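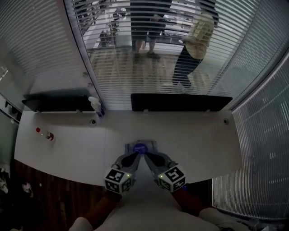 Marker cube on one finger keeps losing tracking when the gripper closes

Asked by Annapurna Chowdary

I'm building a hand-held gripper in our shared workshop at Dirside. Two gray fingers, black rubber pads on the inside faces, and a white cube with black square markers on the outer side of each finger. I use the cubes to work out how far the fingers are open.

With the fingers apart, both cubes track fine. Once the tips nearly meet, the left one drops out for a second or so and then comes back with a jump. In a log of 800 readings from Friday I had 69 bad ones, almost all from the left cube. I've reprinted the markers on matte paper and that made no difference. Blinds open or closed, same thing. Could it be the green lights on the inner corners of the cubes?

Thenmozhi Amin
Check your exposure before you touch the lights. If it's on auto, a white desk in front of a window will pull it all over the place. Fix it at 1/300 or faster and raise the gain until the black squares are clean. My own build did the same thing until I locked it.

Also check that both cubes sit at the same angle. If one is lower or turned a little, you can end up with a face nearly edge-on when the fingers close, and the solver flips between two poses. That would explain the jump. Shim it a couple of degrees and take another log of the same length.

D'Souza
could be the lights, put tape over them and see

Gusard
Agree with the pose flip. Also make sure there is a white border around each black square. I trimmed mine too close to the edge and lost nearly 1000 readings in one afternoon. Don't filter the jumps out in software until you've fixed the mount.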